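Convocatoria abierta: colaboradores para el proyecto Sosstead, memoria de la guerra en el pueblo y sus alrededores

Publicado el 18 de junio de 2026

La asociación Kuson busca personas que quieran participar en una investigación de historia local. El tema son los refugios antiaéreos y el puesto de observación que funcionaron en nuestro municipio durante la Guerra Civil, entre 1937 y el comienzo de 1939. De estos lugares quedan algunos restos, una lista escrita a máquina y muchas historias de familia que no siempre coinciden entre ellas.

Lo que sabemos es poco. La lista habla de 23 refugios, pero solamente hemos podido situar nueve sobre el plano actual. Uno estaba debajo de la calle de la fuente y tenía dos entradas. Otro, según varias familias, fue llenado con tierra cuando se construyó la escuela nueva. Del puesto de observación conocemos el lugar, en la loma detrás del cementerio, pero no los nombres de quienes hacían la guardia, ni si tenían teléfono o avisaban con la campana.
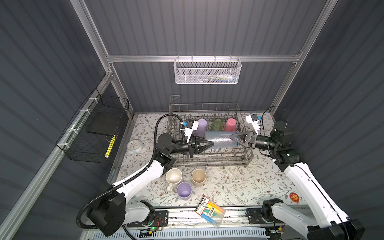 Mi abuela decía siempre que no era la campana, que era la sirena de la fábrica de harinas, y que tocaba tres veces corto. Lo escribe Jukix en nuestro libro de visitas, y añade que su familia entraba en el refugio de la calle de la fuente por la puerta de abajo, nunca por la de arriba. Son noticias como esta las que necesitamos recoger, con calma y con un método igual para todos.

Qué buscamos

Necesitamos en total 20 colaboradores, repartidos en tres tareas. Cada persona puede elegir una o dos, y puede cambiar después del primer mes si no se siente cómoda.

La primera tarea son las entrevistas. Se trata de visitar a vecinos mayores, o a sus hijos y nietos, y grabar la conversación en audio. Tenemos un cuestionario de 81 preguntas, que no es obligatorio hacer completo; sirve para no olvidar temas. Pedimos paciencia y respeto, porque algunas personas prefieren no hablar de ciertos años y esto hay que aceptarlo.

La segunda tarea es el archivo. Hay que leer y transcribir los libros de actas del ayuntamiento, las cuentas de obras y la correspondencia sobre la defensa pasiva. Tenemos casi 500 páginas digitalizadas y la letra es bastante difícil en la parte de 1938. Quien tenga experiencia en paleografía será muy bienvenido, aunque enseñamos a leer las abreviaturas más frecuentes.

La tercera tarea es el trabajo de campo. Consiste en recorrer el término municipal con el plano antiguo, anotar lo que todavía se ve en superficie y fotografiarlo siempre con una escala. No se entra en ninguna galería. Tampoco se excava ni se recogen objetos del suelo; si aparece munición, se deja donde está y se llama a la Guardia Civil.

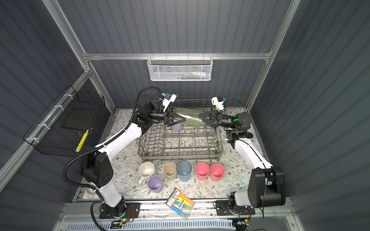
Requisitos

Ser mayor de edad.
Entender y escribir bien el castellano. No hace falta que sea la lengua materna; la persona que redacta estas líneas lo aprendió ya de adulta.
Disponer de una tarde por semana hasta el próximo mes de abril.
Firmar el compromiso de confidencialidad sobre los datos personales de las familias.

No pedimos título universitario. Valoramos positivamente haber trabajado con fuentes orales, conocer la construcción tradicional de la zona o tener papeles antiguos en casa.

Qué ofrecemos

La participación no es remunerada. Kuson paga los desplazamientos fuera del casco urbano y presta las grabadoras. Habrá una formación inicial de dos tardes, una sobre la entrevista y otra sobre la ficha de campo. Todas las fichas se guardan en Kudo, nuestro catálogo interno, donde cada colaborador tiene su propia cuenta y puede corregir lo que ha escrito.

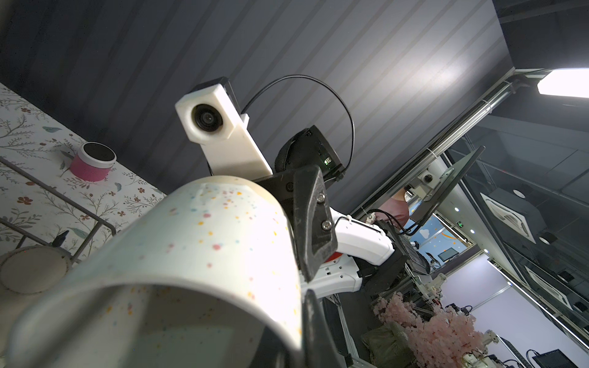 Los nombres de todos los colaboradores aparecerán en la publicación final, si ellos lo desean. También entregaremos a cada familia entrevistada una copia de su grabación.

Otras formas de ayudar

Quien no pueda comprometerse durante tantos meses puede prestarnos cartas, cartillas de racionamiento o fotografías anteriores a 1940. Las escaneamos delante del propietario y se devuelven en el momento. Nos interesa en especial cualquier imagen de la plaza vieja, donde la lista coloca cuatro refugios y nosotros no encontramos ninguno.

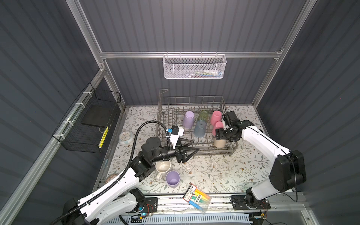
También agradecemos mucho las correcciones. En el plano provisional hay seguramente errores, sobre todo en los nombres de las calles, que cambiaron dos veces en pocos años.

Cómo inscribirse

Hay que dejar una carta breve en el buzón de Kuson o entregarla en el mostrador de la biblioteca municipal, con el nombre, un teléfono, la tarea preferida y las tardes disponibles. No es necesario adjuntar currículum. Contestamos a todas las solicitudes por orden de llegada, y si las plazas ya están ocupadas guardamos los datos para una lista de espera, salvo que la persona nos indique lo contrario.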